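1/ I've spent the last few months learning to mend my own clothes and I have gotten completely hooked, so I'm going to dump everything I've picked up into one thread. Socks, elbows, jeans, the works. Grab a snack.

2/ It started in January with one gray wool sweater. Moth hole on the left cuff, then another, then a third one I found while I was looking at the second. I love that sweater! I was not going to give it up over three holes you could barely fit a pea through.

3/ First attempt was terrible. I used regular sewing thread and pulled it tight, and the cuff puckered up like a drawstring bag. So, tip one: match the weight of your yarn to the weight of the fabric, and leave it looser than feels right.

4/ Darning is just weaving. You run a bunch of parallel threads across the hole, turn the thing sideways, and go over-under-over-under back through them. If you made paper placemats in kindergarten you already know how.

5/ Start well outside the hole, in the good fabric. I go at least half an inch past the edge on every side. The wool right around a hole is usually thin too, and if you anchor to it you'll be back in a month.

6/ You don't need a darning mushroom. I used an orange for the first few weeks (smelled great). A light bulb works, so does a smooth jar lid. I did end up buying a little wooden one from Girnier and I adore it, but the orange got me pretty far.

7/ Needles: blunt tip for knits, sharp tip for woven stuff. A sharp one will split the yarn in a sweater and you'll be muttering at it all evening.

8/ Socks! Heels wear out first for me, toes second. Catch them when they're see-through and the job takes a quarter of the time. I hold each one up to the window when I fold laundry now. My family thinks this is hilarious.

9/ Jeans are a different animal. For the inner thigh I put a patch of old denim on the inside, baste it down, then stitch rows and rows of little running stitches through both layers. Wash the patch first or it'll shrink on you later. Ask me how I know.

10/ Someone asked about sashiko thread. Yes, it's lovely — thick, soft, doesn't twist up on itself. Embroidery floss is fine too, just use all the strands. I've got one pair of jeans with each and they've both been through the wash about 30 times.

11/ Cutting lengths: elbow to fingertips and no more. I know it's tempting to cut a giant piece so you don't have to rethread. It will knot. It always knots.

12/ Color is where it gets really fun. I started out trying to hide everything and now I go the other way. Mustard on navy is my favorite so far, and I just did a rust-colored elbow on the gray sweater that makes me happy every single time I reach for something.

13/ Good places to find small amounts of yarn: thrift store bins, leftovers from friends who knit, and the swap table at the Flendedton library. I came home from the last swap with a bag of odds and ends that cost me 95 cents, and there's enough in there for years of socks.

14/ Where I work matters more than I expected. Dark thread on a dark lap is misery. A big pale tabletop is so much better, and I like a see-through drawer unit at the back of the table, so I can tell what's in it without opening anything.

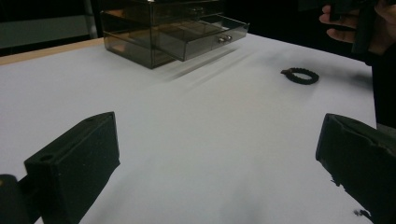 15/ Washing after a repair: cool water, inside out, flat to dry if it's wool. A fresh darn looks a bit lumpy and stiff, and it settles down a lot after that first wash. Don't judge it before then!

16/ Moths, because you'll ask. Wash or freeze anything wool before you put it away for the summer. Cedar smells nice but I wouldn't lean on it. Vacuum the closet corners, and the baseboards too.

17/ Things I still can't do well: buttonholes, anything stretchy, and lining repairs. I have a coat with a torn lining that's been staring at me since winter. If you've got a good method for the slippery stuff, please please reply.

18/ Next up is a quilt with a shredded binding. I've never done a binding. I've read four sets of directions and they all disagree about the corners, so I'm going to try one on a potholder first and report back.

Last updated: 2018-06-08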